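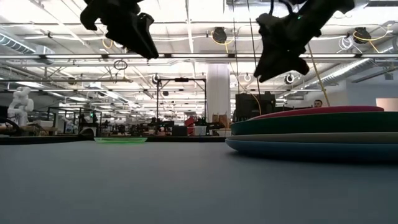

Robot operators wanted, Skitberg workshop

Cerkent is looking for people to guide two-armed robots by hand through everyday table tasks. Each run is recorded and used as an example for Ternora, our learning system. The work starts in October and lasts until we have the full set of recordings.

What you will do

You stand at a station and move the two arms with a pair of hand controls. Most of the first tasks involve crockery: stacking coloured plates, taking a stack apart, passing a plate from one gripper to the other. A task sheet tells you how the table should be laid out before each run. Afterwards you mark the run as good, poor or failed, and reset the table. Failed runs are kept, so please don't delete them.

The target for the plate tasks is 700 good runs. We have 238 so far.

Who can apply

You need to be 18 or over and able to stand for most of a shift, with breaks. Steady hands help. No experience with robots is needed, and left-handed people are very welcome as we have too few left-handed recordings. You should be able to read task sheets in English.

Hours and pay

Shifts are four hours, morning or afternoon, and we ask for at least three a week. Training takes two shifts and is paid at the same rate as the rest. The hourly rate is in the information sheet, which we send to everyone who asks.

Recordings

The station cameras record the table and the room behind it, so you or your colleagues may appear in them. You will be asked to sign a consent form before training.

How to apply

Write a few lines about yourself, with the shifts you could work, to Žofie Bednárik at the Cerkent office. Put reference 769 in the subject line. Applications close on 2021-09-10.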